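Suche
Suchbegriff eingeben
Menü schließen

Grundsätze der privaten Vorratshaltung in kleinen Haushalten

Lesezeit: 5 Minuten

Der Verfasser dieses Blogs führt seit mehreren Jahren einen Zweipersonenhaushalt in Grurach und hat sich im April entschlossen, die Bevorratung mit Lebensmitteln auf eine geordnete Grundlage zu stellen. Anlass war die Auflösung eines Kellerabteils, bei der Konserven zum Vorschein kamen, deren Herkunft sich nicht mehr feststellen ließ. Der nachstehende Beitrag hält die seither geltenden Regelungen fest. Er richtet sich an Leserinnen und Leser, die über wenig Lagerfläche verfügen und ihre Vorräte dennoch planmäßig bewirtschaften möchten.

Ausgangslage

Zum Zeitpunkt der Bestandsaufnahme verteilten sich die Vorräte auf vier Orte: den Küchenschrank, die Abstellkammer, das genannte Kellerabteil und einen Karton unter der Garderobe. Eine Übersicht bestand nicht. Eingekauft wurde nach Erinnerung, mit der Folge, dass Reis in fünf angebrochenen Packungen vorhanden war, Salz hingegen fehlte.

Sämtliche Bestände wurden an einem Mittwoch zusammengetragen, nach Warengruppen sortiert und in eine Liste aufgenommen. Die Liste umfasste 16 Warengruppen. Für die Gewürze wurde auf eine weitere Unterteilung verzichtet, was sich bislang nicht als Nachteil erwiesen hat.

Herr Killian Sabatier, der im selben Haus wohnt und früher ein Lebensmittellager geleitet hat, war so freundlich, den Entwurf der Liste durchzusehen. Auf seine Anregung geht die Spalte »Geöffnet am« zurück. Er bezeichnete sie als die einzige Spalte, die im Alltag tatsächlich gelesen werde.

Zuständigkeit und Fristen

Die Liste wird handschriftlich geführt und hängt an der Innenseite der Kammertür. Eine zuvor erprobte Tabelle auf dem Rechner wurde nach drei Wochen aufgegeben, nachdem die Eintragungen regelmäßig erst am Abend und dann unvollständig erfolgten. Wer eine Packung entnimmt, streicht sie. Wer eine Packung öffnet, vermerkt Tag und Monat auf dem Deckel oder auf einem Streifen Klebeband.

Das Mindesthaltbarkeitsdatum wird im hiesigen Haushalt nicht als Wegwerfdatum verstanden. Trockene Waren wie Nudeln, Linsen und Zucker werden nach Ablauf geprüft und in aller Regel weiterverwendet. Anders verhält es sich bei Waren mit Verbrauchsdatum, insbesondere Hackfleisch und frischem Geflügel: Ist das Datum überschritten, werden sie entsorgt. Eine Geruchsprobe ersetzt diese Regel nicht.

Angebrochene Soßen und Würzmittel

Einer gesonderten Regelung bedurften Ketchup, Senf, Mayonnaise und vergleichbare Erzeugnisse. Sie werden selten auf einmal verbraucht, stehen häufig auf dem Tisch und kehren nicht immer an denselben Platz zurück. Bei der ersten Durchsicht des Kühlschranks fanden sich drei geöffnete Gläser Senf, davon zwei derselben Sorte.

Seither gilt, dass von jeder Soße höchstens ein Gebinde geöffnet sein darf. Das Ersatzgebinde verbleibt ungeöffnet in der Kammer und wird erst nach vollständigem Verbrauch des ersten freigegeben. Geöffnete Flaschen stehen in der Kühlschranktür, auch dann, wenn die Angaben auf dem Etikett eine Lagerung bei Zimmertemperatur zulassen. Nach dem Essen werden sie gemeinsam mit dem Geschirr abgetragen.
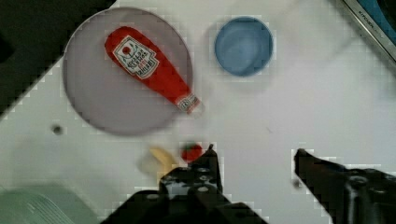
Bemessung der Mengen

Die Frage nach der angemessenen Menge hat den größten Aufwand verursacht. Zunächst wurde ein Vorrat für zehn Tage angestrebt. Als Rechengröße diente ein Tagesbedarf von 2196 Kilokalorien je Person, den der Verfasser aus seinen eigenen Aufzeichnungen eines Monats ermittelt hat. Für die zweite Person ergab dasselbe Verfahren 1579 Kilokalorien, wobei sie ihre Mittagsmahlzeiten außer Haus einnimmt und diese nicht verzeichnet wurden. Der Wert ist für die Planung daher nur eingeschränkt brauchbar und wurde nach oben angepasst.

In der Praxis hat sich eine einfachere Betrachtung durchgesetzt. Für jede Warengruppe werden eine Untergrenze und eine Obergrenze festgelegt. Bei Haferflocken liegt die Untergrenze bei 300 Gramm; wird sie unterschritten, kommt die Ware auf den Einkaufszettel. Die Obergrenze beträgt drei Packungen und gilt ausdrücklich auch bei Sonderangeboten.

Trinkwasser wird in Glasflaschen gelagert und laufend verbraucht. Auf Kanister wurde verzichtet, weil sie in der Kammer keinen Platz finden.

Behältnisse und Regale

Für Mehl, Grieß und Hülsenfrüchte werden Schraubgläser verwendet, die ohnehin im Haushalt anfallen. Angeschafft wurden lediglich mehrere stapelbare Dosen der Firma Trelier sowie ein schmales Regal, Modell Druvix. Das Regal ist zweckmäßig, seine Böden lassen sich jedoch nur in groben Abständen versetzen. Die hohen Essigflaschen mussten deshalb auf dem Boden der Kammer verbleiben.

Mehl wird vor dem Umfüllen auf Schädlingsbefall geprüft. Im vergangenen Sommer traten Lebensmittelmotten auf, worauf der gesamte Bestand an Getreideprodukten ausgesondert und die Kammer mit Essigwasser ausgewischt wurde. Auch die Bohrlöcher der Regalträger waren zu reinigen. Seitdem wurde kein weiterer Befall festgestellt.

Rückmeldungen

Zum vorangegangenen Beitrag über das Einkochen ging eine ausführliche Zuschrift von Herrn Régis Leclerc ein. Er weist darauf hin, dass Gummiringe vor jeder Verwendung auf Risse zu prüfen seien, und empfiehlt, die Gläser ohne Klammern zu lagern. Ein undichtes Glas sei dann daran zu erkennen, dass sich der Deckel ohne Widerstand abheben lasse. Der Hinweis wurde in die hiesige Ordnung übernommen.

Ferner wurde angefragt, ob die Liste als Vordruck bereitgestellt werden könne. Eine Reinschrift ist in Vorbereitung. Bis dahin genügt ein kariertes Blatt mit den Spalten Ware, Menge, Haltbar bis und Geöffnet am. Die nächste vollständige Durchsicht der Kammer ist für den Herbst vorgesehen, vor dem Einlagern der Kartoffeln.

Neueste Beiträge

Einkochen ohne Automaten: Erfahrungen mit dem großen Topf
Zur Lagerung von Äpfeln in unbeheizten Räumen
Das Haushaltsbuch der Familie Charpentier, eine Lektüre
Essigreiniger und Naturstein: eine Warnung
Neuordnung der Besteckschublade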